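Contents > Part Two: Everyday Solids > Chapter 5: Cups, Cones and the Shapes in Between

Chapter 5
Cups, Cones and the Shapes in Between

Pick up the nearest cup and look at it as if you had never seen one. Is it as wide at the bottom as it is at the top? Many cups taper, and that gentle slope hides some of the loveliest geometry in the house! Slice the point off a cone, cut straight across, and you get a truncated cone, also called a frustum. Turn it over, so the wide end faces up, hollow it out, and you can drink from it. 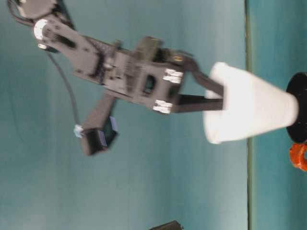

A frustum has two circles, one larger than the other, and the slanted wall that joins them. Everything in this chapter grows out of those three parts. Roll a frustum across a desk and it won't travel straight - it swings around in a curve, and the center of that curve is exactly where the missing point of the cone would be. Try it before you read on. Phyllis Entwistle's students at Flodau did this in November with cups of every slope they could find, and they were still arguing happily about the results when the bell rang.

Now set the cup upright and stand over it. From straight above, the slanted wall turns into a ring, with the rim as the outer circle and the base as the inner one. The steeper the wall, the thinner the ring. A perfect cylinder shows no ring at all.
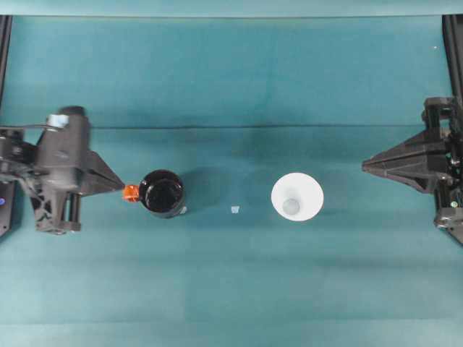
Drawing this top view is a skill worth practicing, and you will need it for the exercises on page 306. Begin with the rim, mark its center, and draw the base around the same point. If your two circles drift apart, your eye was probably off to one side - move it and look again.

Then comes the question of how much a cup holds. Suppose one holds 400 milliliters and you fill it to half its height. Do you have 200? Write down your guess now, and keep it for Section 5.2.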